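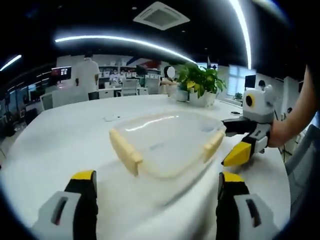 The average kitchen owns more containers than lids, or more lids than containers, and the proportions change overnight with no human involvement. I have lived with this for most of my adult life, first in a rented place in Oddale with one cupboard and now in Trerholm with four, and the only thing the extra three cupboards gave me was more places to look. So this month's page is devoted to plastic food containers: how to store them, clean them, rescue them, and when to let them go. Start with the lids, which are where all the grief is. A see-through rectangular one with rounded corners and a pale yellow latching tab at either side is a decent sort of lid to own, and it'll still be useless on a Tuesday night if the tub it belongs to has gone to work with somebody's pasta in it. Tubs are easy. Tubs nest. Lids slide, lean, fall behind the drawer and come out in spring with the good scissors.

The grand matching

Do this once a year, on a Sunday if you can get the kitchen to yourself. Take everything out. I mean everything, including the one in the freezer with the handwriting on it that no longer says anything. Put all the tubs on one side and all the lids on the other and marry them off, biggest first. Snap each lid on fully before you call it a match. A lot of lids will sit politely on a tub they don't belong to and only reveal the truth when there's soup in your bag.

When you're done you will have a row of happy couples and a heap of singles. Put the singles in a paper grocery sack, write the month on it, and stick it in the garage. If a partner hasn't appeared by the time you need the sack for something else, out they go. I kept my first sack for three years. Two items were reunited. One of them melted.

Storing them so you can find them again

There are two schools of thought. The first says keep every container with its lid on, ready to use. This is lovely and requires a second house. The second says nest the tubs and file the lids upright, like records, and this is what I do.

For filing, you want something that keeps lids standing on edge. A wire dish rack works if your drawer is deep. So does a cheap letter sorter, the kind with slots, which you can usually get at a thrift store next to the fondue sets. A tension rod across the front of a shelf will hold a row of them back for almost no money. File by shape first, then by size: round together, square together, rectangles at the end. Don't file by color unless you have a very orderly mind and live alone.

If the lids have latching tabs, fold the tabs in before filing. Left sticking out, they hook onto the neighbors, and you pull out one lid and get eleven.

A trick I picked up from the back page of the Crichton Almanac: put a small dot of nail polish on the bottom of each tub and the same color on its lid. Let it cure overnight before washing. It wears off in time on the inside of the dishwasher, so put it on the outside, near a corner, and touch it up when you do the grand matching. You'll need as many colors as you have sizes, and that may be the best excuse for glitter polish I've ever heard.

Tomato stains

You have made chili. The tub is now orange. It's going to be somewhat orange for the rest of its life, but you can knock it back.

First thing to try is sunshine. Wash the tub, leave it damp, and set it on a windowsill or the back step for a day or two. The sun bleaches tomato surprisingly well. Lids too, though weigh them down with something or you'll be collecting them from next door.

If it's winter, or you live in Trerholm, where the sun is more of a rumor, make a paste of baking soda and a little water. Spread it over the stain, go have lunch, then rub it off with a soft cloth and rinse. Don't use steel wool or the green side of the sponge. Every scratch is a little trench for next week's sauce to move into.

Better still, don't let it happen. Cool the sauce before it goes in, and wipe the inside of the tub with the thinnest film of cooking oil first. And never reheat tomato anything in plastic if you want to see the plastic clear again. Tip it into a bowl. Yes, that's one more thing to wash. I've made my peace with it.

Smells

Onion and curry are the usual culprits, and it's nearly always the seal and not the tub. If your lid has a soft gasket in a groove, work it out gently with the handle of a teaspoon (never a knife, gaskets cut like butter and you can't buy just the gasket). Wash it in hot soapy water, wash the groove with an old toothbrush, and let both dry separately until they're bone dry. What you find in the groove the first time is between you and your conscience.

For the tub itself, crumple a sheet of newspaper, stuff it in, put the lid on and leave it until the next day. I don't know why this works and I've stopped asking. A spoonful of dry coffee grounds does the job as well, at the cost of a tub that smells like a diner. Vinegar and water in equal parts, left to sit for an hour, is the third choice. After that the smell has established residency and you should start using the container for screws.

Washing without warping

Top rack, always. The bottom rack is near the heating element in a lot of machines, and a lid that has spent an evening down there comes out with a gentle wave to it, like a potato chip. Face the lids at a slant so the rims drain. If yours have hinged tabs, wash them with the tabs open, so the water can get behind.

Even if the box says dishwasher safe, I do the latching ones by hand. The hinge is just a thin strip of plastic that bends, and it bends a lot better for a lot longer if you don't cook it. I have a set from Drusatero, bought in a weak moment, that has had 200 or so rounds of boasting from me about its hinges, and they've never been near the machine.

Correction: it has had exactly 200. My family tells me they kept score.

Rescuing a warped lid

Sometimes you can. Fill a wide pan with hot tap water, as hot as the tap gives you, and sink the lid in it for a few minutes until it goes a bit floppy. Dry it fast, press it onto its own tub, latch it down if it latches, and leave it there with a heavy book on top until it's completely cool. I use a cookbook of 2683 recipes that I've owned for ages and have otherwise found no use for. If it still rocks when you set it on the counter, it's finished as a lid.

Second careers

A finished lid has a few good years in it yet. The flat ones go under leaky olive oil bottles. Rimmed ones make drip trays for small houseplants, and a big one under the cat's water bowl will save your floor. I keep one in the garage to hold the screws when I take something apart, because the rim stops them rolling under the freezer, where I already have a collection.

A see-through one is handy in the fridge as a little tray for the mustards. You slide out the whole party at once and nothing at the back gets to turn eight.

Tubs without lids are drawer dividers. Batteries in one, rubber bands in another, and a third for keys to things you don't own anymore.

When to throw it out

Cloudy is fine. Lightly stained is fine. Cracked isn't, and neither is anything that's gone sticky and stays sticky after washing, or flaky on the inside. A broken latch makes it a dry goods box: crackers, tea bags, nothing that sloshes. Check your local recycling list before you drop it in the bin, and take the gasket out first.

How many do you need?

I settled on 8. That covers leftovers, two lunches, half an onion and one batch of something for the freezer. It isn't the number I have. The number I have is in the cupboard by the stove, and you should open that door slowly and stand a little to the left.

Next month: the drawer with the takeout menus in it.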